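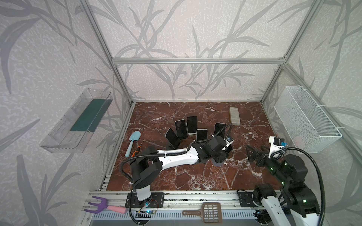 December 4, 2021 — job alert e-mails, duplicate problem

Continued from the August notes. Aim for today: find why some job seekers on Wurkska receive the same vacancy two times in one morning, and write down the steps so that the support desk can answer without asking us.

Starting point

The support desk forwarded 262 complaints. I read all of them, which took until lunch. Most say the same thing in other words: "I applied for this already, why do you send it again?" A smaller part is about alerts which continue after the person switched them off. I put these in a second pile, and I come back to them below.

I made a new test account with a clean e-mail address. Profile filled to the end, CV uploaded as PDF, visibility set to "Employers only". Then I saved two alerts:

Alert A: "warehouse assistant", within 5 miles, daily.
Alert B: "warehouse", same town, daily.

After this I loaded 1,000 old vacancies into the test copy and ran the morning job by hand.

What I got

Two e-mails, eleven minutes apart. Nearly everything in the mail for alert A was also in the mail for alert B. This is correct by the rules as they are written now, because each alert is treated alone. The person does not see "two alerts". The person sees the same forklift job two times before breakfast.

Then I deleted alert B from the Saved Searches page and ran the job again. Only one e-mail came. Good. I created alert B again with the same words and got two again. So it is repeatable and I am satisfied with this part.

Second cause, which I did not expect. If an employer edits a vacancy (even one comma in the salary line), the system gives it a new "posted" date, and the alert takes it as new. I changed the closing date on three vacancies for our test employer, Utasar, and all three came again in the next run. I changed only the contact telephone number on a fourth one, and it came too. In my opinion a telephone number should never make a vacancy new. A changed place of work or changed hours, yes, maybe.

I looked in the old notes from August to see if this was decided by somebody. There is one line: "re-send after edit, ask product". No answer is written under it.

Alerts which do not stop

For the second pile I followed the path which a job seeker would follow. I write it exactly, so that support can copy it.

1. Sign in and open the menu under your initials.
2. Choose Settings, then E-mails and Alerts.
3. Switch off "Job alerts". The switch turns grey.
4. Go to the bottom of the page and click Save changes.

Step 4 is the trouble. On a laptop the Save button is under the cookie notice, and on a small phone one must scroll past the whole list of newsletters to reach it. If you leave the page without saving, there is no warning, and when you come back the switch is on again. I tried it four times in two browsers. Same result each time.

The unsubscribe link in the e-mail itself works differently. It stops only the one alert which sent that e-mail, and not the others. The page which opens says "You have been unsubscribed", full stop. A person with several alerts will naturally believe that everything is stopped. My proposal for the text: "You will not receive this alert any more. You still have other alerts switched on." And then a link to the list.

One more small thing. The link expires after thirty days, and an expired link shows the sign-in page without any message. I found it by clicking in an old mail.

Questions about applied jobs

Many people ask why we send a vacancy for which they applied already. I checked, and we do remove applied vacancies from alerts, but only if the application was made with our own form. When the employer uses the "Apply on company site" button, we know only that the person clicked. We do not know if they finished. For now I would not hide these vacancies, somebody can click, close the page and want to return next day. But a small mark, "You opened this on [date]", would help, and the date is already in our table.

Load

I was afraid that joining all alerts of one person in one e-mail would make the morning job slower. I ran it with 1,000 test accounts, each with between one and four alerts. Old way: 14 min 20 s. Joined way: 12 min 50 s. So it is faster, probably from fewer mails to build. I ran it only one time for each way, so please do not quote these numbers to anybody yet.

One bug in the joined version: when two alerts have the same name, the second heading is empty. The vacancies under it are correct. Also the subject line says "1 new jobs" if there is one job. Old mistake, but I fix it in the same change.

Answer for the support desk, until the change is live

"You may have two saved searches which find the same jobs. Please open Saved Searches and delete the one you do not need. To stop all alerts, open Settings, then E-mails and Alerts, switch off Job alerts and click Save changes at the bottom of the page."

I kept it short on purpose. The old answer had nine lines and people stopped reading before the Save button.

To do

— Joined e-mail: fix empty heading, fix "1 new jobs", then run the load test again, three times for each way.
— Ask product which fields make a vacancy new. My list: job title, place, hours, salary. Not telephone, not closing date.
— Move the Save button, or save directly when the switch is moved. I prefer the second.
— New text for the unsubscribe page, and a message for expired links.
— Check if the weekly alerts have the same behaviour. I tested only daily.
— Delete the Utasar test vacancies from the test copy. The fourth one still has the wrong telephone number.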